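4.3 Fitting the cover to the table

The Lebrun cover comes folded in its sleeve. Wash it once before first use at 100 °F, on its own, and hang it to dry. Do not tumble dry.

1. Clear the table and wipe the top with a damp cloth. Let it dry.
2. Lay the Serkell underpad on the table with the ribbed side down. Trim it with scissors so that it stops short of the table edge on all sides.
3. Unfold the cover over the pad. The sewn label (part no. 604) goes on the underside, at a short end.
4. Pull the cover from the middle toward each corner. Check that the drop is the same on both long sides.
5. Slide one clip over each corner. Push until it clicks.

Note: Clips fit tops with square edges only. For rounded tops, use the elastic band from the Zika kit.

Caution: Do not iron the cover while it is on the table. Heat can mark varnish through the pad.

Caution: Keep pans above 200 °F off the cover. Use a trivet.
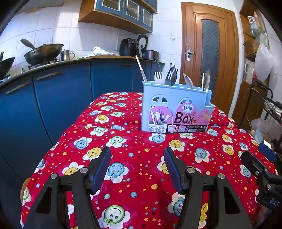 Fig. 7. Red flower-face pattern on a kitchen table.

4.4 Removing the cover

1. Lift the tab on each clip and pull the clip straight out.
2. Fold the long sides in to hold any crumbs, then lift the cover off.
3. Leave the pad in place unless it is wet.

Replacement clips are sold by Dulix in packs of four.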